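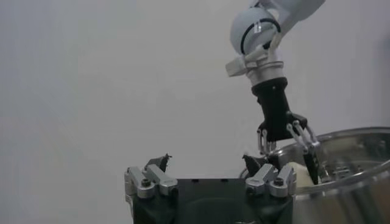

The big steel pot, bun bench

Bun day! The white electric pot with the punched steel tray is my new favorite thing on the bench. Dough scaled at 160 g flour to start, Lucinda's folds. 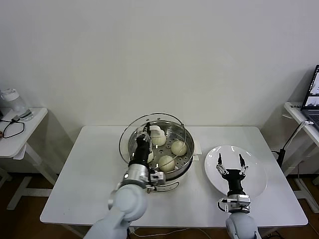

Paloma Oyelaran, kitchen bench lead

Four buns on the tray, glass lid tilted over them, plate waiting beside the pot. Lovely smooth domes!! Want to try 6 next, spacing permitting.

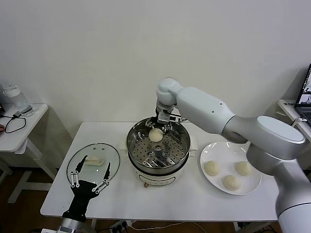

Tirkbridge, 2020-04-06

Three on the plate, one still on the tray. Look at the twists on top of the plated ones. Ask Xiomara how tight she pinches.

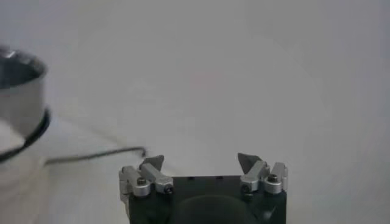 Metal bowl, black ring at the base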